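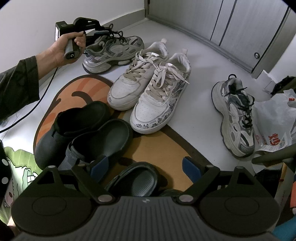
Section 3: Moving your old phone's contents to the Zalalia 2

New phone day! This section gets your photos, messages, contacts and apps across from your old handset before you start poking around in the menus. Leave yourself a free evening if you have years of photos. The phone can do most of it while you cook dinner.

Before you start

You'll need both phones, the charger and your screen lock code for the old phone. If you still have the old phone's SIM in it, leave it there for now. We'll move it in step 9.

Charge both phones past 37 per cent. The transfer won't begin below that, and the message it gives you ("Not ready") isn't very helpful. We've asked for better wording in the next update.

Note: If your old phone is a Prusden, update it to the latest software first. Older Prusden versions send contacts without their pictures.

Starting the transfer

1. Turn on the Zalalia 2 by holding the side key until it buzzes. Choose your language and region.

2. Join your home Wi-Fi. Public networks at cafes and airports usually block phones from seeing each other, so wait until you're home.

3. Tap Bring My Stuff. A square code fills the screen.

4. Open the camera on your old phone and point it at the code. Tap the link that pops up, then enter your old screen lock code.

5. Pick what you'd like to bring. Everything is ticked to begin with. Untick Downloads unless you know you want them (most of us have a folder full of old boarding passes and menus in there).

6. Check the size shown at the bottom against the free space on the new phone. If the number is red, go back and untick Videos. You can bring those over later from Settings > Storage > Bring More.

7. Tap Go, and put the phones side by side on a table. The colour ring shows progress, and it's lovely to watch, but you don't have to!

Caution: Don't turn either phone off while the ring is moving. If the power does go out or a battery dies, start again from step 3. Anything already copied is kept and won't be doubled up.

Finishing up

8. When the ring closes, tap Done. Your apps will keep downloading in the background, and greyed-out icons fill in one by one.

9. Turn both phones off and swap the SIM. The tray is on the left side, under the volume keys, and the gold side of the card faces down. If you use an eSIM, leave the phones on and go to Settings > Mobile > Move eSIM instead.

10. Turn the new phone on and make a test call. Then send a text, and check that you get one back.

Caution: Some banking and transit apps need to be set up fresh on each phone. Sign in to those on the new phone before you erase the old one.

If the phones can't find each other

Turn Wi-Fi off and on again on both. If you have a mesh system such as the Brindville, bring both phones into the same room as the main unit. A Giannakopoulos case with the magnetic ring can stay on; it makes no difference here.

Still stuck after 17 minutes? Go to Settings > Help > Transfer Log and send us the log. Bořivoj Vávra on our support desk wrote the transfer tool and is very keen to hear about odd ones.

Erasing the old phone is covered in its own section. Keep it in a drawer for a couple of weeks first.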